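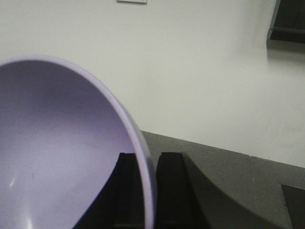 Let the Robot Watch You Be Bad at It

Apr 25, 2022

Filed under: Opinion, Teleoperation

I have spent a frankly silly amount of this spring teaching a robot arm to pick up a bowl. One bowl, purple (lavender, my daughter says, and she's right), the big plastic kind you'd mix a salad in. You close two fingers over the rim, one inside and one outside, you lift, you put it down somewhere else. A toddler can do it. I can do it while talking on the phone. Through a pair of hand controllers, with a wrist view on a monitor and a fraction of a second of lag, I could not do it at all for the first afternoon, and I want to argue that the first afternoon was worth more than people in my line of work like to admit.

Some background, if you don't read this page regularly. I do demonstration work for a small outfit called Grilundale. We show arms how to do kitchen and cleanup chores, mostly by remote control and sometimes by grabbing the arm itself and walking it through the motion. Every run gets saved, and the whole pile goes off to be trained on. The bowl job belongs to a set of chores we call Pakora, because whoever named it was hungry. So far I have 739 saved runs of the bowl under my name, and the house rule says a run should be clean. Clean means you go straight in, grip once, lift once, set down once. Bump the rim? Delete it. Stop to think? Delete it. Go in too low and have to back out? Delete, delete, delete.

I think that rule is wrong, or at least much too strict, and I've been grumbling about it at lunch for long enough that I figured I should write it down.

Think about what a rim grip asks of you. One finger goes inside the bowl where the wall curves away under it, the other goes down the outside, and that thick rolled lip has to end up between them. From the wrist view you get a great big wash of purple on one side and gray tabletop on the other, and the rim is the line you're steering by. If you're a bit too far left, both fingers are headed into the bowl. A bit too far right and you're about to pinch air. When I'm good at it (and I'm pretty good now!) I never visit either of those places. I come down on the line every time, like a train.

So what does the robot learn from my lovely clean runs? It learns what to do when it's on the line. It has never seen me off it. The day somebody puts the bowl down a little crooked, or the table is a touch higher, the arm drifts over to the left, looks at all that purple, and has no memory of me ever being there. It either freezes or carries on down with great confidence, and I've watched it do both.

My early runs, the bad ones, are full of getting lost and getting back. I'd drop in too far, see the outer finger on the wrong side of the lip, stop, come up, shuffle over and try again. Ugly to watch. But the shuffle is the very thing the arm is missing! I had it, 418 runs of it going by the log, and under the rule we threw most of them out.

I'm hardly the first person to say this. People who write papers have been saying versions of it for years, with better math than I'll ever have, and there are proper methods for it where a person steps in mid-task and rescues the arm from its own mistake. I like those a lot and would like to do more of them. My complaint is about habit more than theory. You can know perfectly well that recoveries matter and still run a shop where the person on the controllers gets a little green check for every smooth run and a red mark for every wobble. Guess what you get a lot of. I caught myself nudging the bowl into my favorite spot between runs, just a tiny push so the grip would come easier, and I didn't even notice until I'd been doing it for a week.

Attila Deák, who sits at the next station and has been at this longer than I have, thinks I'm half right and dangerous with it. His point is that sloppy is sloppy. If I hesitate over the rim for four seconds while I reach for my coffee, the arm learns to hover over rims for four seconds, and he has had to retrain one that did exactly that. He's also seen a set where the operator bumped the bowl before every grip, and the arm came out treating the bump as part of the job. Fair enough, I can't wave that away. A pause because I'm deciding something and a pause because I'm bored look the same in the file.

So I've come round to a middle position, which I'll admit is less fun at lunch. Keep the runs where something went wrong and the person fixed it. Mark where the fixing starts, so whoever trains on it can use that part and skip the blunder. Toss the coffee pauses. And start a good share of the runs from somewhere awkward on purpose, with the arm already too far over or the bowl turned to a mean angle, so the operator has to work their way out of it. Out of every 100 runs I'd make about 30 of them awkward ones, and I'd pay the same for those as for the pretty ones, or more, since they're slower and they make your wrists ache.

The other thing I'd change is who does it. We hold new people back on a practice table until they're smooth, and only then do we start saving. I'd save from the first hour. The newcomer goes to places on that table I couldn't find again if I tried. We have a new person starting in August and I've already asked to leave the recorder on for them. The answer was "we'll see," and I'm choosing to hear a yes in it.

In the meantime I've gone back to the bowl. Yesterday's batch I drove with my left and right controllers swapped, which Attila says is cheating and I say is research. My grips were terrible. I kept all of them.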